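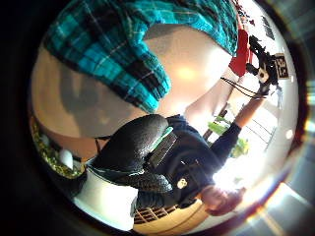

Dostow Textile Board > Care and Storage > Woven fabrics

Teal/black plaid, bowed after washing – restretch or cut as is?

odalie
Mar 12, 2019
I have a length of teal and black plaid with thin white lines in the check. Plain-ish twill, brushed on one side, 200 gsm, 59 inches wide on the invoice. Supplier is Novora. It is going to be a throw with a lined back, and whatever is left over becomes a cushion cover.

Washed it once on warm, normal spin, and hung it over a rail near the window to dry. When I took it down the crosswise white lines were no longer square to the selvage. They dip in the middle of the width and come back up at both edges. The lengthwise lines are straight.

Questions:
Is this bow from the mill or from my drying method?
Can it be pulled back at home?
If it can't, do I cut on the line or cut square?

The lining is a solid cotton, already washed, already pressed, no issues there.

ecisternas
A curve with the low point in the middle of the width is bow. If one edge had run ahead of the other it would be skew. They have different causes and different fixes, so check before you do anything. Fold the cloth in half lengthwise, selvage to selvage. If the white lines land on each other, you have bow only. If they miss, you have skew as well.

Most bow comes from finishing. The cloth goes through the dryer held at the edges and the middle lags. A resin or softener then sets it in that position. It was probably there before you washed it and the wash made it easier to see, as the cloth relaxed.

odalie
Did the fold. The lines meet for most of the length. There is a stretch near one end where they miss by the width of one white line.

ecisternas
Then it is bow with a bit of skew at the end. The end may just be where it was torn or cut off the roll. Trim that part and check again.

safta_g
I don't agree that it is the mill. Brushed cotton twill at that weight holds a lot of water after a normal spin. If you hang it over a rail by its middle, the wet weight sits in two hanging sections and the fold line takes all of the tension. I have produced a bow this way on cloth that was square when it went into the machine. I know it was square because I had tacked it.

What was the orientation on the rail? Selvages hanging down, or cut ends hanging down?

odalie
Selvages down. The fold ran lengthwise, along the middle of the cloth. It wasn't spread out fully either, so there was a bunched section at the lower edge on one side.

safta_g
That matches. The middle of the width was on the rail and the edges were pulling away from it. The bunched section dried last and under the least tension, so it stayed shorter. Rewash cool, short spin, and dry it flat or over several parallel rails.

ecisternas
Weight hanging in the crosswise direction stretches the crosswise yarns. It makes the cloth wider. It does not move the middle of a crosswise line up or down the length of the cloth unless there was a lengthwise pull as well. I don't see where that pull comes from with a lengthwise fold on a rail.

safta_g
From the bunching. The fabric was pushed together along the rail. One part of the fold gripped and the rest slid.

ecisternas
Possible, but then the bow would be local. She says it runs the full width and presumably the full length.

odalie
Full length, yes. Same depth wherever I put the ruler, except at the odd end.

ecisternas
Uniform depth over the full length is a finishing fault. A rail can't do that evenly.

safta_g
I will concede the uniform depth. I still would not dry it over one rail.

bendik.s
Do you have any unwashed cloth left from the same roll? Even a swatch. That would settle it without theory.

odalie
Only the sample card Novora sent, which is too small to show a curve of this kind.

bendik.s
Then ask them for the bow tolerance on that article. There is usually one on the spec sheet, given as a percentage of the width. For solids nobody looks at it. For a check it matters a great deal and some suppliers grade their yarn-dyed plaids to the same figure as their solids, which makes no sense to me.

While you are writing to them, ask whether the plaid is yarn-dyed or printed. If it is printed, the lines tell you nothing about the grain and this whole thread is about the wrong thing.

odalie
Pulled a thread. The white line comes out as a white yarn, same color all the way through. Yarn-dyed.

bendik.s
Good. Then the line is the grain.

eilif_vik
On the actual question, can it be pulled back. Yes, in part, if there is no resin finish. Procedure I use on upholstery checks:

Wet the cloth through in cool water with no detergent. Roll it in towels, do not wring it. Lay it on a flat surface larger than the piece, or work in sections. Two people stand at the cut ends, both gripping in the middle of the width where the line dips. Pull against the direction of the bow in short tugs, move along, repeat. For any skew, pull on the bias from the short corner. Line the white stripe up with a straightedge and pin at intervals. Leave it until fully dry, then press with an up-and-down motion. Sliding the iron along the cloth puts the bow straight back in.

If it goes back to the curve when you take the pins out, there is a finish holding it and you should stop. Repeating it only thins the middle.

odalie
Is there a way to tell about the finish before I go through all that?

eilif_vik
Drop of water on the unbrushed side. If it beads and sits there after a wash, there is still something on the cloth. If it goes straight in, you have a fair chance. It isn't a proper test, softener will make it bead too.

odalie
I used a softener. Edora, the unscented one.

safta_g
Leave it out of the next wash. On brushed cloth it also flattens the nap over time and the black areas start to look gray. Half the dose of detergent and an extra rinse is enough.

ecisternas
The gray look on black areas is lint from the white yarns and from whatever else was in the drum. Softener may contribute. I wouldn't put it first.

moodley_weft
Coming in on the cutting question, which was skipped. For a throw: cut on the line. The eye goes to the edge of a throw and a white stripe wandering off a straight hem is visible from across a room. The piece will hang slightly off when draped, but a throw is bunched over the back of a chair most of its life and that hides it.

For the cushion cover: cut square, and choose the part of the width nearest one selvage, where the curve is shallow. Over a filled cushion the surface is rounded anyway and a small deviation disappears. Put any trim on afterward. A narrow solid piping along the top edge in the teal will cover a mismatch at the seam better than trying to match the check there.

bendik.s
Cutting a lined throw on a bowed line is a bad idea. The lining is square. You will be joining a curved edge to a straight one, and after the next wash the two layers will relax by different amounts and you get a rumpled hem. Unlined, fine.

moodley_weft
Ease it in. The curve is spread over the whole width. I have done it on curtains with a longer edge than this and the hem lies flat.

bendik.s
Curtains hang under their own weight. A throw doesn't. I would drop the lining or get the face cloth straight first.

odalie
The lining stays, the brushed side is the outside and the twill side catches on things.

Update. Trimmed the odd end, washed cool, no softener, short spin. Water drop went in within five seconds on the twill side. Bendik Söderlund's objection to the curved hem seemed right to me, so I did the pulling with a neighbor, one section after another on the floor, three sections in all. The dip is much smaller. The section nearest the window dried first and had to be dampened again, as it had set before we finished pinning.

eilif_vik
Keep it out of direct sun while pinned. One edge dries ahead of the other and you get skew from that alone. Teal also fades unevenly, and a fade line across a check is permanent. If you have plants on the sill, put the cloth elsewhere, leaf shade leaves marks over a long enough period.

odalie
Noted, there is a plant and it was on that side. Moved everything to the hall.

Novora also answered. Tolerance for that article is 3 percent of the width. They asked for a photo with a ruler laid across. What I measured before stretching was over that, but I did not photograph it at that point.

ecisternas
Send them the trimmed end. It has not been pulled, so the original distortion is still in it.

odalie
It was only washed, yes. Will send it.

safta_g
And tack the next length before it goes in the water. White thread, one line straight across, long stitches. You can compare before and after in a minute.

odalie
Will do. Basting the lining in tonight with the face cloth flat underneath, hem left open until it has been folded away for a while. If the line moves again I will post the measurement.

moodley_weft
Roll it if you have a tube. A folded brushed twill keeps the crease and you will be pressing it out before you hem.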